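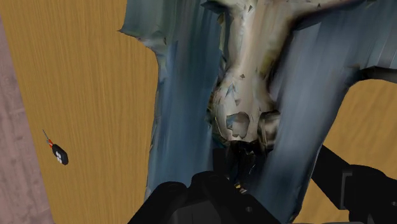
ナダラウ(Nadarau)、2026年7月26日

よくある質問:変動金利から固定金利への借り換えについて

借り換え相談の窓口に寄せられる質問のうち、同じものが何度も来るのでまとめました。答えているのは住宅ローン相談室クリンダリ(Clindari)のマクシーン・オームズビーです。当室はローンを売っておらず、相談料だけで運営しています。そのため銀行の広告とは書きぶりがかなり違うと思います。

借り換えれば得をする、と銀行の担当者に言われました。本当ですか。

その「得」が何を指しているのか、まず聞き返してください。たいていは月々の返済額の話です。返済期間を延ばせば月々の額は下がりますが、利息の総額は増えることがあります。試算表をもらったら、残りの期間をいまのローンとそろえた版も出してもらうこと。渋る担当者もいます。渋られたら、私ならその試算表は信用しません。

「金利差が1%以上あれば借り換えるべき」という目安は使えますか。

あまり使えません。残高が大きく期間も長い人なら、もっと小さい差でも意味がありますし、残りが数年の人は1%あっても諸費用で消えます。覚えやすいので広まっただけの目安だと思っています。ご自分の残高と残りの月数を入れて計算し直すほうが早いです。

諸費用はどこまで見ておけばいいですか。

事務手数料、保証料、抵当権の抹消と設定にかかる登録免許税、司法書士への報酬、印紙税。ここまではどの見積書にも載っています。抜けやすいのは、いまの銀行に払う全額繰上返済の手数料と、火災保険の質権が付いている場合の手続きです。逆に、前払いした保証料の一部が戻ることもあります。戻る額はいまの銀行に聞かないとわかりません。新しい銀行が出してくる推定額は、少し多めに見積もられていると疑ってかかってください。

「手数料ゼロ」とうたう商品はどうですか。

費用がなくなったわけではなく、多くは金利に乗っています。早く返し終わる予定の人には合うこともあります。長く借りる人は、手数料を払う型と並べて総額で比べてください。

いまは固定にしておいたほうが安心ですよね。

安心かどうかは気持ちの問題なので否定しません。ただ、安心には値段が付いています。固定金利は変動より高く設定されているのが普通で、その差額を毎月払い続けることになります。差額を貯めておいて、金利が上がったときに繰上返済に回すという手もあります。貯められる性格かどうかは、ご自身が一番ご存じでしょう。

9月に金利が上がるという記事を読みました。急ぐべきですか。

その記事を書いた人が何を根拠にしているか、私にはわかりません。毎年似たような記事が出ます。当てにいくより、上がった場合に家計が耐えられるかを調べてください。急いで得をした人の話はよく聞きますが、急いで損をした人はあまり話したがらないものです。なお、借り換えでは申込時でなく実行時の金利が適用される商品が多いので、急いで申し込んでも当日の金利で決まることがあります。

審査に落ちることはありますか。いまのローンは一度も遅れていません。

あります。遅れがないのは前提にすぎず、加点にはあまりなりません。転職したばかりの方、独立した方、車のローンやカードの分割払いが増えた方は、最初に借りたときより条件が悪くなっています。物件の評価額が残高を下回っている場合も断られることがあります。十分な収入があるのに、勤め先が変わっただけで通らなかった方もいました。理由は普通、教えてもらえません。

健康状態も関係しますか。

団体信用生命保険に入り直すことになるので、関係します。借り換えると元の団信は終わります。持病がある方は、新しい団信の審査が通るまで、いまのローンについて何も動かさないでください。引受条件を緩めたワイド団信は金利が上乗せされることが多く、その分で借り換えの効果がなくなる場合があります。

複数の銀行に同時に申し込むと不利になりませんか。

事前審査を数行に出す程度なら、気にしすぎだと思います。短い間に何行も出すのは勧めません。申込の記録は信用情報機関に一定期間残り、それをどう読むかは銀行次第です。

いまの銀行に金利を下げてもらうことはできますか。

聞いてみる価値はあります。他行の事前審査の結果を持っていくと、話が進みやすくなります。下がる幅は借り換えより小さいのが普通ですが、登記費用がかからず、団信もそのまま続くことが多いです。私はまずこれを試すように言っています。電話で断られても、窓口で聞くと返事が違うことがあります。

比較サイトの順位は参考になりますか。

並び順が何で決まっているか、ページの一番下の小さい文字を読んでください。広告料が関係している場合はそこに書いてあります。表示されている金利も最優遇のもので、全員に適用されるとは限りません。

相談には何を持っていけばいいですか。

返済予定表、直近の残高がわかるもの、源泉徴収票、団信の内容がわかる書類。自営業の方は確定申告書の控えもお願いします。銀行からもらった試算表があれば、書き込みのあるまま持ってきてください。担当者が口頭で何を説明したかが、そこからわかることがあります。

相談した結果、借り換えないほうがいいと言われることもありますか。

よくあります。その場合も相談料はいただきます。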